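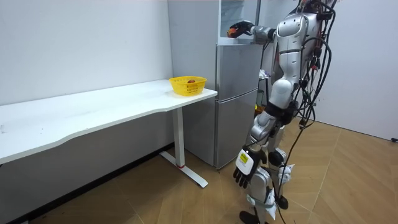 PITEMON, 19th March - Skaden, the hosting company, today opened its second server hall at Pitemon and with it a new line of dedicated servers under the Ollumine name. Orders open now. Existing customers can move over any time before October, no setup fee.

The new hall has room for 136 racks. Two separate power feeds, two fiber routes into the building, diesel backup on site. First racks are already live and carrying customer traffic.

"We ran out of space, simple as that," said Triin Rebane, head of hosting at Skaden. "People were waiting weeks for a box. We didn't like telling them to wait and they didn't like hearing it."

Ollumine servers come in three sizes. All three have NVMe drives as standard, a choice of Linux or Windows, remote console access and daily backups kept for two weeks. Customers pick the operating system at checkout and get login details by email. Extra IP addresses and bigger drives can be added later from the control panel, no ticket needed.

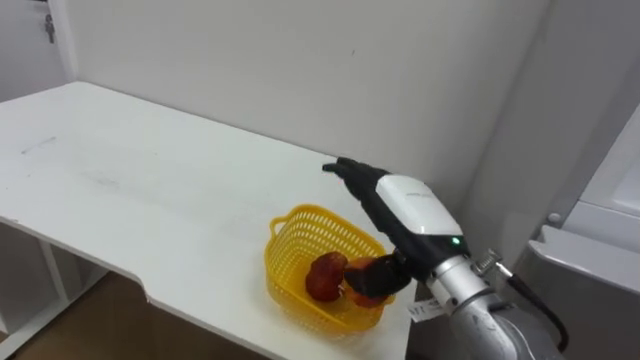
Table with yellow basket.

Pricing starts at 494 a month for the smallest server, billed monthly, no minimum term. Yearly plans get one month free. Traffic is unmetered on the standard port; the faster port is an add-on and is priced seperately. Full price list is on the Skaden site.

Housing customers, meaning those who bring their own hardware, can book single units, half racks or full racks. Remote hands included up to two hours a month. After that it's billed by the quarter hour. Access to the hall is by appointment for now, round-the-clock badges to follow once the front desk work is done.

Skaden has also taken over the customer base of Toom, the small web host it agreed to buy last year. That's 2,000 shared hosting accounts, all staying on their current plans and prices. Toom customers keep there old logins and mail settings. Sites will be moved in batches of 200, overnight, with an email notice sent three days ahead.

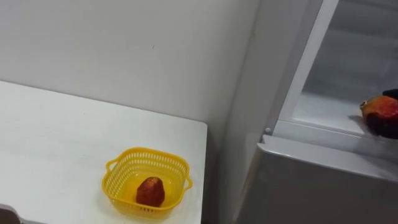
Anyone who needs a different night for their move should answer that email and support will shift them to a later batch. DNS changes are handled by Skaden for domains already registered with Toom. Domains held elsewhere need one record updated by the owner, steps are in the notice.

"Mail is what folks worry about most, so mail goes last, after the site is checked," Rebane said. "If something breaks, call us. Phones are staffed all night during the moves."

Status updates for the moves and for the Pitemon hall will be posted on the Skaden status page. Hall tours for press and housing customers on request.

Press contact: Triin Rebane, Skaden, via the press form on the company site.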